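Drei Kästen für das Besteck

1. Mai 2023

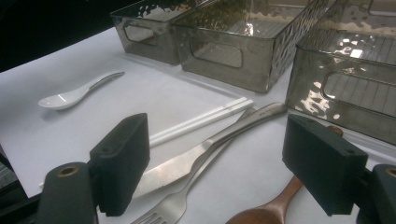

Seit wir in die neue Wohnung gezogen sind, habe ich eine Schublade, die ich nicht gerne öffne. Im März haben wir die Küche eingeräumt, sehr schnell, weil am nächsten Tag schon Gäste kamen, und alles, was mit dem Essen zu tun hatte, ist in diese eine Schublade gekommen. Messer, Gabeln, Löffel, Stäbchen vom Lieferdienst, ein Korkenzieher, zwei Kerzen. Heute ist Feiertag, die Geschäfte sind geschlossen, und ich habe beschlossen, dass ich den Vormittag dafür benutze.

Ich schreibe hier meistens über Bücher und über das Lernen der deutschen Sprache. Wer nur deswegen kommt, darf diesen Beitrag überspringen. Aber für mich gehört das ein bisschen zusammen, denn beim Aufräumen lerne ich Wörter. »Besteck« zum Beispiel hat mich am Anfang sehr verwirrt, ich habe immer nach der Mehrzahl gesucht. Meine Nachbarin sagt »das ganze Besteck«, und damit ist alles gemeint. In meiner Muttersprache muss ich für dieselbe Sache drei Wörter sagen.

Zuerst habe ich die Schublade ganz leer gemacht und ausgewischt. In den Ecken waren Krümel, von denen ich nicht weiß, wie sie dort hineinkommen. Danach habe ich nur einige Teile auf den weißen Tisch gelegt, um zu probieren, wie ich sie sortieren will. Alles auf einmal ist mir zu viel, dann schiebe ich die Sachen hin und her und entscheide nichts.

Die grauen Kästen hatte ich schon vorher. Sie sind aus durchsichtigem Kunststoff, ein wenig dunkel getönt, und die Wände haben außen so eine gehämmerte Oberfläche. Gekauft habe ich sie eigentlich für das Badezimmer, in einem Laden, der Orkico heißt und bei uns neben der Bushaltestelle liegt. Im Bad standen sie auf dem Regal und haben mich gestört, denn für das Regal waren sie zu breit und ich bin jeden Morgen mit dem Ellenbogen daran gestoßen. In der Küche gefallen sie mir besser. Die Öffnungen für die Hände sind praktisch, man kann einen Kasten aus dem Schrank ziehen, ohne dass man alles andere anfassen muss.

Meine erste Idee war, nach Material zu sortieren: Metall in einen Kasten, Keramik in den zweiten, Holz und alles Übrige in den dritten. Das sieht ordentlich aus und ist trotzdem unpraktisch. Wenn ich Suppe esse, suche ich einen Löffel, und es ist mir gleichgültig, woraus er gemacht ist. Also habe ich wieder von vorne angefangen und nach Mahlzeiten sortiert. Ein Kasten ist für jeden Tag, einer für Suppe und Nudeln und einer für Besuch.

Bei dem kleinen weißen Suppenlöffel aus Keramik musste ich eine Weile nachdenken. Es ist so ein Löffel, wie man ihn in asiatischen Restaurants bekommt, mit tiefer Schale und flachem Griff. Ich habe ihn von Eino Lehtinen, mit dem ich in der ersten Wohnung die Küche geteilt habe. Er hat jeden Sonntag eine sehr scharfe Suppe gekocht und behauptet, dass sie mit einem Löffel aus Metall anders schmeckt. Ich habe das damals nicht geglaubt. Heute glaube ich es halb. Auf jeden Fall verbrennt man sich mit Keramik die Lippen nicht so schnell, und man bekommt mehr Brühe auf einmal in den Mund. Der Löffel liegt jetzt im Kasten für Suppe, ganz vorne, auf einem gefalteten Geschirrtuch, damit er keinen Sprung bekommt.

Schwieriger war das Besteck für den Besuch. Wir haben elf Gabeln, die zusammengehören, und ich weiß genau, wo die zwölfte geblieben ist, nämlich bei einem Picknick im letzten Sommer. Ich habe lange im Internet gesucht, ob man sie einzeln nachkaufen kann. Die Serie heißt Clolisia und wird nicht mehr hergestellt. Auf einer Seite für gebrauchte Sachen wollte jemand für eine Gabel 17 Euro haben, und für dieses Geld esse ich lieber selbst mit einer fremden Gabel, wenn alle Plätze am Tisch besetzt sind.

Mein Mann findet, dass man gar kein Besteck für Besuch braucht. Bei seinen Eltern gab es eine Schublade, die nur zu Weihnachten geöffnet wurde, und als Kind durfte er sie nicht berühren. Ich verstehe das gut. Deshalb haben wir uns geeinigt, dass wir den dritten Kasten auch an normalen Tagen benutzen dürfen, wenn das andere in der Spülmaschine ist. Vielleicht ist er damit kein Kasten für Besuch mehr, aber den Namen behält er vorläufig.

Ein Rat noch, falls jemand auch solche Kästen hat: Legt etwas auf den Boden. Bei meinen sind innen Rillen, und dünne Sachen wie Stäbchen oder kleine Teelöffel liegen darauf nicht ruhig. Ich habe eine alte Filzmatte zerschnitten, sie war schon fleckig und für den Tisch nicht mehr schön. Mit der Schere ging es schlecht, mit dem Teppichmesser gut. Die Stücke sollte man ein wenig kleiner schneiden als den Boden, sonst biegen sie sich am Rand hoch. Beim ersten Stück habe ich das falsch gemacht, es liegt jetzt unter dem Topf mit der Petersilie.

Am Mittag hat Žydrūnas Ķēniņš angerufen und gefragt, ob wir mit ihm spazieren gehen. Ich habe gesagt, dass ich noch Löffel sortiere, und er hat gelacht und mir dann sehr ernst erklärt, dass die Messer mit der Schneide immer in dieselbe Richtung zeigen müssen. Seine Großmutter hat es so gemacht. Ich habe nachgesehen, und bei mir zeigten sie in alle Richtungen. Jetzt nicht mehr.

In der alten Schublade sind nun die Sachen, die man selten braucht: der Korkenzieher, die Kerzen, ein Spargelschäler. Die Stäbchen vom Lieferdienst, noch in Papier eingepackt, habe ich gezählt, es waren mehr als zwei Hände voll, und die meisten davon gebe ich meiner Kollegin für die Tomatenpflanzen auf ihrem Balkon. Zwei Paar habe ich behalten.

Den Schrank, in den die Kästen kommen, muss ich noch auswischen. Im oberen Fach steht Mehl, und eine Tüte hat ein Loch. Das mache ich am Abend, jetzt gehen wir zuerst hinaus, das Wetter ist trocken und Žydrūnas wartet schon unten.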